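Section 4: Dusting and storing your stems

I've had my Plukano stem kit for 37 weeks now, and this is the routine I settled on. It takes nine minutes or so once you get the hang of it!

1. Clear a table and lay the stems out so the heads don't touch.

2. Set a hair dryer to cool, low speed, and work from the middle of each bloom outward.

Caution: never use the warm setting – it can soften the glue under the petals.

3. Wipe the leaves with a barely damp cloth (the Kadico microfiber ones are my favorite).
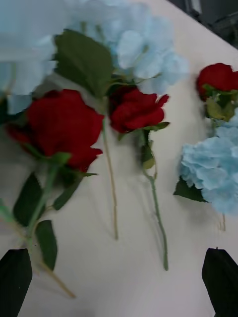
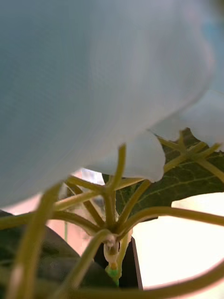
Fig. 4: Blooms and stems. First picture: red roses and pale blue hydrangeas on a white tabletop.

4. Let everything air dry overnight before you box it up. I usually start on a Sunday and pack on my way to bed the next night.

5. Line the box with tissue and put the roses in first, heads at opposite ends.

Note: the small Plukano box is rated for 100 stems, but I stop well short of that – crushed hydrangeas take forever to fluff back out.

6. Write the month on the lid and keep the box out of the sun.

For bent wires, go to Section 5.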